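Search this site Enter keywords

Speaker notes – talk on the Trodamon arm kit, second slot after lunch

Hi everybody, thanks for coming back in. I'm going to talk for a bit about the Trodamon kit, which I've been living with since March. I paid for it myself, so nobody from the company gets a say in what I tell you. (Wave at Florian Gautier if he made it. He sold me on the thing at Lumholm and he's still waiting to hear if I forgive him.)

Start with the money. It was 320 dollars for the arm, and the gripper was in the box, which I liked. Shipping was slow. The manual is fine up to the wrist and then it gets thin, so plan on reading page 13 twice and then going to the forum anyway. Sadia Mirani put up a build thread there that's better than the manual – I'll leave the link on the last slide.

Building it took me two evenings. If you've put together flat-pack furniture and you own a decent small screwdriver, you can do this. I did put one bracket on backward and had to take half the shoulder apart again. Ask me later and I'll show you on the spare.

Software next. Setup went quicker than the build, and the sliders for each joint make sense right away. Recording a move and playing it back is the fun part, and my kids took that over completely. What I don't love is that it forgets your saved positions if you quit without hitting save, and there's no warning at all! Naheed Kazmi wrote a little script that saves every few minutes. Use it.

Compared with the Olitz, which Gebremedhin Lencho showed at the last meetup, I think the Trodamon is easier to fix and a little clumsier to drive. The Olitz feels more finished. It also costs a lot more, and you can't get into the wrist without voiding something.

(Next two slides, leave them up while I talk.)

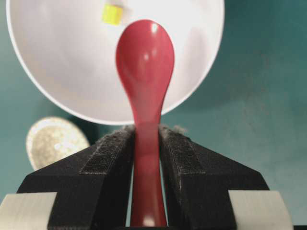
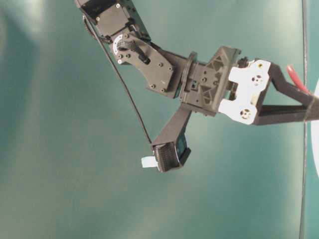

So, grippers, because that's what most of you wrote down on the sign-up sheet. My rule for any hobby arm is that you should budget time for the fingertips, way more than you think. Kitchen stuff is a good test. A smooth plastic handle like the one on that red spoon gives hard fingers very little to hang on to, so I'd want something with a bit of texture on the inside faces before I trusted it over a bowl. Fuzzy strips do pick up lint, so keep a roll of tape handy and clean them off between sessions. Rubber pads with little bumps are the other way to go, and I'd try both on your own objects before you order a stack of either one. Minhas sells pads in packs of 4 and they cut fine with scissors.

Who should buy it? Somebody who likes tinkering and doesn't mind a loose screw now and then. If you want it working out of the box for a classroom on Monday morning, save up for the other one.

Okay – questions, and then Zarmeena Swati has the room for the soldering session.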